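The Block Test
A subscription robot arm promises to learn your job by watching you do it. How much of that is the arm, and how much is you?

The sales pitch for Celtunitz starts with a coffee mug. In the promotional video a woman in a nice sweater moves the mug from a shelf to a tray, the robot arm moves a mug from a shelf to a tray, and a line of text says your workshop could be next. The word "intelligence" comes up four times in 90 seconds. The price does not come up at all.

So here is the price. Brinach, the company that makes the kit, charges $1,160 a month for a bench arm, a gripper, a set of cameras and access to the training software. The minimum term is a year. Shipping is extra, and so is what the company calls "onboarding," a $900 fee that buys you two days with a technician and a laminated card.

I spent most of February with the system at Vincze, a small assembly shop that packs replacement parts for commercial kitchens. The owner, Michalis Kouris, had signed up for the trial with his own money and was willing to let a reporter hang around while he found out whether he had made a mistake. His hope was modest. He wanted an arm that could put gasket kits into trays overnight, so that the two people who do it now could do something less dull.

Before gaskets, though, come blocks. Brinach asks every new customer to begin with a stacking task, and the software won't unlock your own projects until you have recorded enough passes at it. You drive the arm by hand through a motion, the system stores what the cameras and joints were doing, and later a model tries to reproduce it. 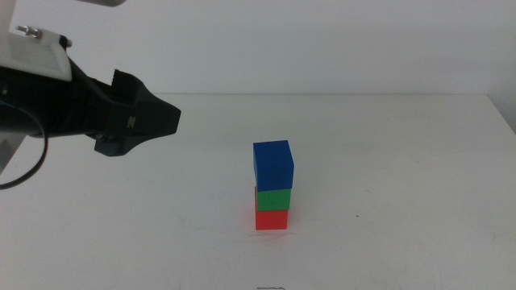 Red, green, blue: the stacking exercise at Vincze, with the gripper clear of the blocks.

I have no complaint about blocks as such. They're cheap and they don't roll. A shaky stack tells you something about the hand that made it. My complaint is with what Brinach does with the results. The dashboard reports a "skill score" after every session, a single number in a green circle, and the manual doesn't say what goes into it. When I asked the company, a representative wrote back that the score "reflects overall mastery." I asked again and was sent the mug video.

Kouris, who used to run a print shop and doesn't trust green circles, kept his own tally in a spiral notebook. Over the trial he logged 1,011 attempts by the model, all of them stacks of three. In 237 of those the arm failed outright, meaning that a block ended up on the table or never left it. The rest he counted as successes, including a good number where the tower leaned or one block hung over its neighbor. By his standard the thing works a little better than three times out of four. By the dashboard's standard it had reached mastery before the end of the first week.

Three times out of four sounds decent until you think about a night shift. Nobody at Vincze is going to be standing there at 2 a.m. to pick up what got dropped, and the arm doesn't know that it dropped anything. It finishes the motion and moves on to the next one. Brinach sells a "recovery module" that is supposed to notice failures and try again. It wasn't part of the trial, and the company wouldn't give me a price for it.

There is a lot to like in the hardware, and I don't want to be unfair about that. The arm is quiet enough to talk over. Guiding it by hand feels smooth, with none of the stickiness I remember from older bench arms, and the emergency stop did its job each time we tried it. Kouris had a new employee recording usable passes within an hour of walking in. If Brinach simply rented this as a well-made arm with a good recording tool, I would have fewer questions.

The training side is where my patience ran out. Uploads went through the company's servers, and on slow afternoons a batch took until the next morning to come back as a working model. There is no way to see which of your passes helped and which hurt. At one point the arm picked up a habit of pausing before each placement, and the only advice from support was to record more. Kouris recorded more. The pause got shorter and then, after an update none of us asked for, came back.
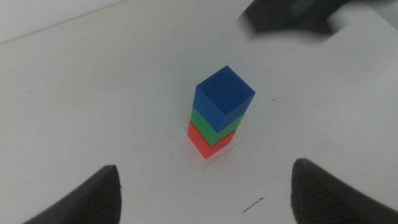

Can you keep your recordings if you cancel the subscription?
Only in part. The contract lets you download the camera footage for 30 days after you leave, but the joint data and the trained models stay with Brinach.

That clause deserves a slower read than most customers will give it. The recordings are the valuable part of this arrangement, and they're made by the customer's staff on the customer's time. Kouris figures his people put in the equivalent of a full work week each, just on blocks. Brinach's terms allow the company to use all of it to improve its own product. You are paying a monthly fee to produce something the seller keeps.

The main alternative at this price is Zotberg, whose arm is clumsier and whose software looks like it was designed by somebody's accountant. It has no score and no circle. It gives you a plain file of every attempt, pass or fail, and the file lives on your own computer. I tried it for two afternoons in its distributor's showroom, which isn't a fair comparison with several weeks in a working shop, and I won't pretend that it is. I will say that when the Zotberg arm failed, I could look up the failure.

Did the gaskets ever get packed? Some of them did. Toward the end of the trial, Kouris set up a single tray and a single size of gasket, the thick kind that holds its shape. The arm managed it well enough that he let it run through a lunch break. The thin gaskets, which make up most of his orders, defeated it completely. They fold and cling to each other, and a month of blocks had done little to prepare the system for anything that bends.

Brinach says flexible parts are "on the roadmap." I asked for a date and was told the team was excited about the direction.

Kouris hasn't decided whether to sign for the year. He likes the arm. He thinks the price would be reasonable if the failure rate came down by half and the contract lost two paragraphs, and he has written to the company to say so – with a photocopy of his notebook pages attached. When we last spoke he was still waiting for a reply, and the two people who pack the gaskets were at their table, packing gaskets.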